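**Stistley Packing, Vasbridge site**
**Minutes of the monthly floor meeting, 15 June 2024**

Present: day shift packers, evening shift packers (part), both shift leads, site manager, maintenance, staff rep. Apologies from payroll.

Minutes of the April meeting were read and accepted with one correction. The line about gloves should say "nitrile," and applies to the cleaning bench only.

## 1. Drinks station

The site manager went over the plan again for those who missed the last briefing. The Rugemalira arm will pick single drinks cans for mixed boxes on the day shift only. Packers will go on opening multipacks, checking for dents and closing boxes. The arm will not lift full multipacks or anything made of glass. Trial orders were 814 for the month, all of them checked by hand before shipping.

Maintenance said most stops came from the way items were set down before a run. Packers said they had been given two different versions of the setup sheet and did not know which one to follow. 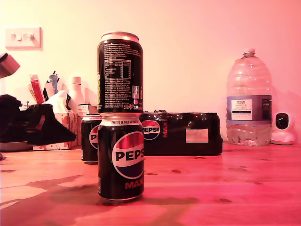
Setup before each run was discussed at length. The evening lead wants one sheet, one page, posted at the station. It was pointed out that the current sheet says nothing about cans standing on top of each other, and a stack such as the two Pepsi Max cans, one of them with its back label facing forward, is a normal thing to find at a station. Packers stack to save room. The sheet also doesn't say whether a wrapped multipack can lie behind the singles or has to be moved first, or how much space to leave beside a tall water bottle. Maintenance will write these three points in. Until then, packers should stack if they need to and tell the lead if the arm stops.

A packer asked if bags and jackets can stay on the table. The day lead said no, they go on the hooks. Another packer said there are not enough hooks. Maintenance to add more.

**Action:** Maintenance to issue one setup sheet and remove the old ones. Maintenance to put up hooks.

## 2. Jobs and hours

The staff rep asked for a plain answer on hours. The site manager said no one's contracted hours will be cut during the trial, and that this has been put in writing. What happens after the trial has not been decided. The staff rep asked that this last sentence be recorded as spoken.

Two new duties were described:

- Station minder, who stays with the arm, clears stops and logs them. Training is 45 minutes plus a supervised shift.
- Label checker, who works at the end of the bench and has the final say on whether a box goes out.

Several packers said the minder job is tiring in a different way from packing. There is less lifting and more standing and watching. One said the time goes slowly. It was agreed that minders will swap out at each break, and that no one will be put on it for a full shift.

Pay for the minder duty was raised. The site manager does not have a figure. The staff rep said people should not be trained for it until there is one. This was not agreed. Training will go ahead for those who want it, and the pay question goes to head office this week.

**Action:** Site manager to get a written answer on minder pay.

## 3. Stop log and Rarau

Rarau is the screen program that logs each pick and each stop. The log shows 44 stops for the month. Packers were concerned that it also records who was minding at the time. The site manager said stops will not be used in reviews. The staff rep wants that added to the written statement, and the site manager agreed.

Maintenance asked minders to write down what the can was doing when the arm stopped, not just "stuck." Useful notes would be how low the fingers were on the can, whether the pull tab was still flat, and what was standing near it. 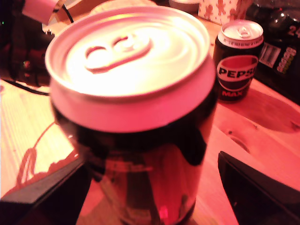
## 4. Lighting

The evening shift does not like the red light at the drinks station. Two people reported headaches. Label checkers said red print is hard to read under it, and they have been carrying boxes to the next bench to check them. Maintenance will find out if the station can run under normal lights. In the meantime, checking at the next bench is allowed and does not need to be logged.

**Action:** Maintenance to report back on lights.

## 5. Other business

- The microwave in the break room has been replaced. The old one is still by the back door.
- Parking spaces nearest the dock are for drivers before noon.
- Pallet wrap is down to the last case. Day lead has ordered 100 rolls.
- The question about Sunday overtime was held over.

The next meeting will be at the same time, in the break room. The pay item goes first on the agenda.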